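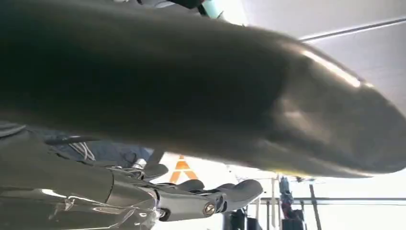 When will it finally do my dishes? Meinrad Sutter asked us this by e-mail last May, and he added that he had been promised such a machine since he was a boy. We answered him that we do not know. It is still the question we hear most, so we put it first on this page.

About Skiludex

We are a company of 27 people in Staltedley. We test whether machines can do the small jobs that people do by hand all day – taking a part from a shelf, turning it, putting it in the right box. We do not build robots for sale. Manufacturers and shop owners come to us with a chore, and we tell them how far a machine can get with it today.

Mostafa Ait Ali started the company after many years in the warehouse of Margaritis, where he packed car parts. He knew very well which tasks hurt the back and which tasks only look easy. His first list of chores had 107 lines. We still work from this list, and 30 of the lines we now consider ready for daily use on a shop floor.
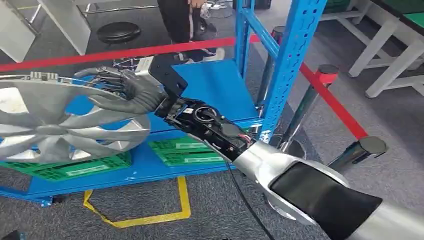 Wheel cover handling at the blue rack.

Stiff parts with a clear shape are the good news. Soft and thin things are more difficult: bags, cloths, paper labels. A person feels when two sheets stick together, and most machines do not feel this yet. For the home we are even more careful. A kitchen is different every evening, and a shelf in a workshop mostly stays where it was.

Our longest project is called Wemley. In it, we repeat the same shelf tasks over 4 seasons and write down every failure,
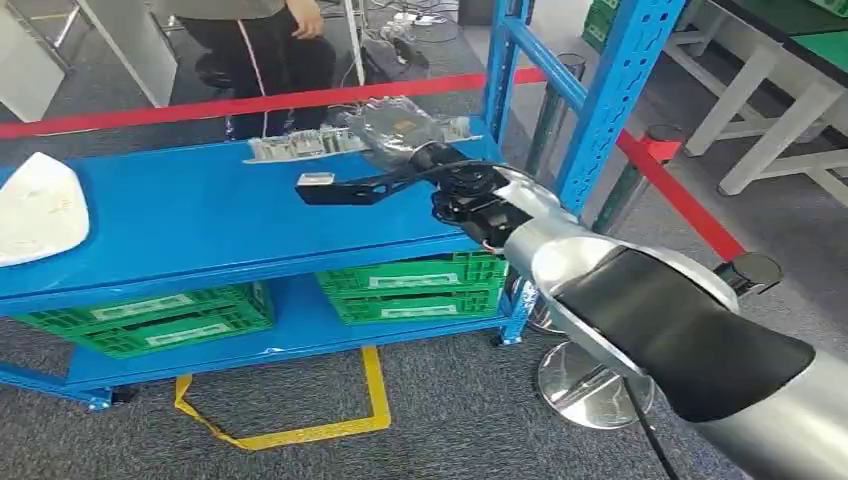 also the boring ones, such as a part that was put down a little crooked. The customer receives the complete list. Some customers decide after reading it to wait one more year, and we find this a good result too.

If you have a chore in mind, please write to us and describe it in plain words. Drawings are welcome but not necessary.

Page last updated: Feb 20, 2020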